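Last updated November 3, 2021 by Helge Tveit.

# Rosgate storage set

Pictures and notes on household storage with lids: boxes, tins, baskets and drawers, opened and closed on ordinary tables. The set has 2,382 pictures from 18 homes. Njål Solheim did the sorting in August.

## What is in it

Most of the boxes are plastic and small enough to carry by a handle. Some hold one or two things, and a few hold nothing. Contents are left as they were — cards, packets, buttons, string.

The pink box with the white carrying handle is listed under `box/handle-on-lid`. Its lid has a tab along one side, so it also gets the `tab` tag. The green card inside is tagged `card-or-packet`, and its number goes in the notes as "66 or 99".

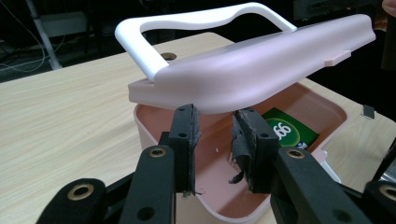
## Labels

- `lid`: open, closed, off
- `handle`: on lid, on body, none
- `contents`: free text, a few words

Use `open` for any lid that is lifted, even a little. `off` is for lids lying apart from the box.

## Known problems

- 189 pictures have no `handle` label yet.
- Pink and salmon are both filed as `pink`.
- Tins from the Daden folder were named twice — keep the longer name.

Corrections go to Helge, with the file name in the subject line.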